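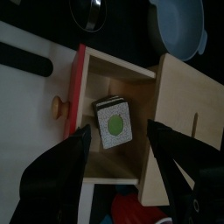

4.2 Collection of demonstrations

The tasks in the Neremside set were chosen so that one operator can show them to the robot without long practice. In the drawer task, the robot has to work with a small printed tile and a drawer of a toy kitchen. We consider this task difficult for a policy trained only from the side view, as the walls of the drawer can hide the tile when the arm is low. For this reason every demonstration is recorded with one camera at each wrist and one fixed camera which looks over the whole table.

All demonstrations were given by remote control. The operator moves a pair of leader arms, and the two follower arms on the table repeat the joint positions. We have also tried kinesthetic teaching, in which the person holds the arm and guides it by hand. It was found more comfortable for beginners, but the hands of the person entered the wrist view very often, and these recordings were removed from the training set. The comparison of the two methods is given in Section 5.

Before recording, each operator received 11 practice trials, which were not stored. After this, 100 demonstrations were collected for each task. If the operator dropped an object outside the reach of both arms, the trial was stopped and marked as failed. Failed trials are kept in a separate folder and are used only in the experiment on recovery (Section 5.3).
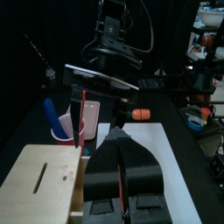 The work of two arms in a shared space asks for some care from the operator. When one gripper is close to the objects, the other should wait at a distance or come from another side. We did not program any rule for this. The operators were only told to avoid contact between the arms, and we wanted to see if the policy can learn such behaviour from the demonstrations alone. The Fledari controller limits the speed of both followers, and it stops them when the motor current becomes too high.

The objects on the table were moved between trials. We changed the place and the direction of the small objects freely, while the wooden toy was moved only by a few centimetres. Objects that have no role in the current task were left on the table on purpose, so that the policy does not learn to reach for the only thing it sees.
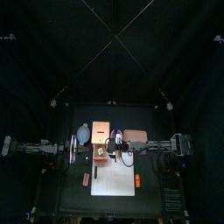 Figure 3. The two-arm workspace at Wovstead, with black fabric walls, seen by the fixed camera.

The dark walls reduce the changes of the background, but they do not remove the reflections on shiny objects. In February we repeated 31 trials with a weaker lamp and observed that the operators became slower, mostly in the moment before closing the gripper.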